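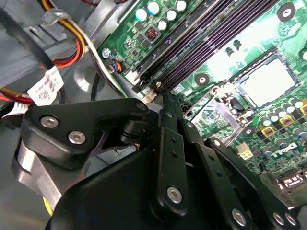 Old Dell desktop, four memory slots and only two sticks. Which ones do I fill?

Posted by Humaira Khokhar, June 17, 2022

Hi all, I've taken on my uncle's old Dell desktop and I'm trying to get it going for my son's homework. The side is off, it's a green board, and the four memory slots are all dark with pale latches on the ends, so there's no colour coding to go by (my last computer had two of one colour and two of another, which even I could follow!). All four are empty at the moment. I've got two matching sticks that I bought in May from Zollurero and they've been sitting in a drawer ever since.

Does it matter which slots they go in? Do I start nearest the processor or furthest away? And am I meant to push hard? I had a practice go at lining one up and lost my nerve. The model sticker on the outside has worn away, so I can't look the thing up.

Ó Gríofa

Put them anywhere, mine worked fine. If it beeps move them.

Arsalan Virk

Please don't go by "anywhere", Humaira, though he's right that you're unlikely to break it. Get a torch and look at the board right beside the slots. There's normally tiny white printing by each one, usually DIMM1, DIMM2 and so on. On most of the Dells I've had apart, a pair goes in 1 and 2, but the numbers don't always run in the order you'd think, so read them before you start. If you can find the service tag (sometimes there's a second one on the back), Dell's site will give you the manual.

As for pushing, yes, harder than feels polite. Open the latches, match the notch in the stick to the bump in the slot (it only fits one way round) and press on both ends with your thumbs until the latches click up. Mains lead out first, and touch the bare metal of the case before you pick anything up.

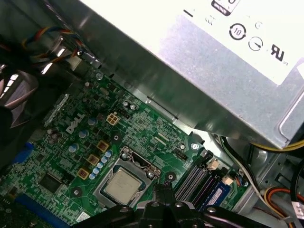 Check the power leads while you're in there

On a case like this the power supply hangs over part of the board, and it's very easy to knock a lead with the back of your hand. Look for the small beige four-pin connector up near the Dell logo. If that's the processor power one, and on a board like yours I'd expect it to be, it needs its plug in before the machine will start. I once spent 3 evenings swapping memory about in a Siltovetti office machine and it was that plug the whole time. Give the other leads a gentle press too.

If it still beeps, try one stick on its own in DIMM1, then the other, and post the beep pattern here.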